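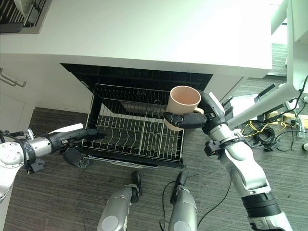
About Firnedwood

Posted in December by the Firnedwood office

Welcome, and thank you for stopping by! We are a small company in Rolland that helps people plan for, budget for and buy robots, mostly arms and two-armed machines meant for household and light service work. Our customers are labs, schools, care providers, a couple of hotel groups, and now and then somebody with a good idea and a garage. Some come to us with a full spec and a purchase order half filled in. Others have one line in next year's budget that says "robot" with a number beside it, and they would like to know whether that number makes any sense. We are very fond of that second group, as we used to be them.

We started out on the buying side ourselves, years ago, in a shared workshop where we had been handed the job of ordering the first arm. We got the arm. It was a lovely arm. We had not budgeted for a stand, or for shipping the crate up a flight of stairs, or for the second set of fingers, and we spent the whole spring going back to the same very patient person in accounting with one more form to sign. Firnedwood came out of the list we kept that spring, which ran to 29 things we wished we had asked before ordering. The list is longer these days, but we still hand the old one to every new customer, coffee stain and all.

What we do

Most of our work begins with the chore. Before anyone talks about brands or reach or payload, we sit down with you and ask what the machine is supposed to do on an ordinary day. Loading a dishwasher is one we come back to again and again, and it is a wonderful teacher for a budget! A mug has a handle, a rim and a weight. A rack pulls out low, near the floor, so the arms have to get down there. Plates want a different grip from cups. Every one of those turns into a line in the plan -- fingers, mounting height, cameras, spare parts -- and it is so much nicer to meet them on paper first.

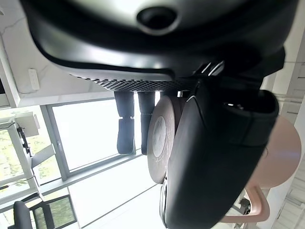
From there we build the plan in Paltis, which is our own planning workbook. It is a spreadsheet at heart (we won't pretend otherwise) with 11 sheets, and the one people grumble about is the sheet on the room. Where will the power come from? Is the floor carpet or tile? How much daylight comes in, and at what time of day? Strong sun through a big window can be hard on a camera, and blinds are cheap next to almost anything else on the order, so we would like you to think of blinds early. We ask about ceilings, doors and elevators too. Please bear with us on the elevators.

Paltis gives you three totals at the end: what it costs to buy, what it costs to get running, and what it costs to keep running. We ask you to take all three to whoever holds the purse strings. The middle one tends to start the longest conversation, and it is a conversation well worth having while there is still time to move money between lines.

A word about cables

We had better admit that we are cable people. Cables, strips, connectors, ties and trays hardly ever make it into a first draft of a budget, and we have sat through entire meetings on the subject quite happily. Our standard plan sets aside $600 for them on a first installation. If you don't use it all, wonderful, put it toward spare fingers. 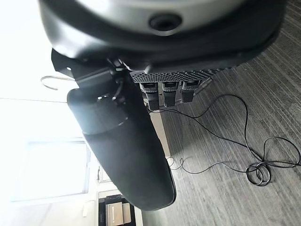
From the wrist camera: black cable across the gray carpet.

Try before you buy

Hindent is our tryout service, and it is the part of the company we are proudest of. You pick the chore, we work out a setup with you, and you get 16 working days with it before you have to decide on anything. You keep all the notes and recordings from your own sessions, and if the answer at the end is "not this year," we shake hands and help you write that up for your board as well. Plenty of folks have come back to us a budget cycle later with a better question.

We do ask that you plan for people's time during a tryout. Somebody has to reset the rack, fetch the cup that rolled away, and stay close by when the arms are moving, and that person usually has another job. Put their hours in the budget. It is a small line, and leaving it out causes more bad feeling than any other we know of. 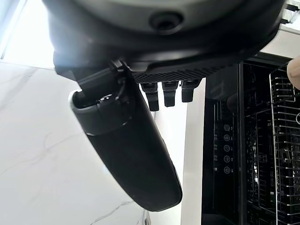 We would also suggest running your trial on the appliances you already own. Racks differ, doors differ, and the buttons end up in all sorts of places, so a plan made around one kitchen may need a fresh look in the next.

How we get paid

We charge a flat planning fee and take no commission from manufacturers. We'll happily read a quote you got somewhere else, and we have been known to call a supplier on your behalf to ask what "accessories as required" means.

Comments (3)

schoolkitchen_lab: We used Paltis for our grant application last year. The room sheet really is as long as everyone says, but the reviewers asked about power and we had the answer sitting right there.

Reader in Rolland: Do you do Hindent tryouts for schools over the summer? Our building is only free then.

Firnedwood office: We do! Send us a note in early spring if you can, as summer fills up fast.

Contact: use the form or stop by our Rolland office | © Firnedwood, all rights reserved | Back to top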